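Why do peace talks keep happening in some third country?
Posted by Dalia Hunt, Apr 8, 2019

I've been following the Irnera talks all month and I'm hooked! One thing puzzles me though. The government and the rebels both live in Irnera, so why did they fly to Irkthorpe to sit down together? And why is there an envoy from somewhere else again carrying messages between hotels? Wouldn't it be quicker to meet at home?

Colin Oakley
Great thing to be curious about! The short version is safety. Rebel delegates could be arrested the minute they show up in the capital, and ministers won't drive into rebel country either. A host country promises both sides safe passage in and out, and that promise is worth a lot.
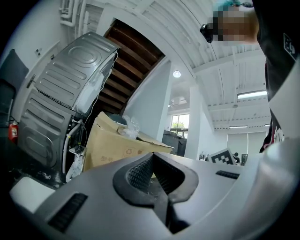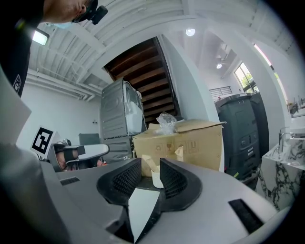 There's also the matter of status. If the rebels came to the capital it would look like giving in, and if the president went to them it would look like he recognized them as equals. Irkthorpe lets everybody dodge that. The envoy helps too, especially early on, when the 2 sides won't share a room. Look up the Daher round if you enjoy this stuff, it's fascinating: four days of notes passed down a hallway before anyone shook hands, and then they agreed to free 4000 prisoners!

Meinrad Pichler
hotels are nicer lol. also the host gets good press out of it

Doaa Shawky
Love this thread. I'd add that distance from your own hardliners matters, you can float an idea over dinner and it isn't on the radio by morning. Doesn't always hold up, the Clestuvon meeting leaked in June before they'd even unpacked.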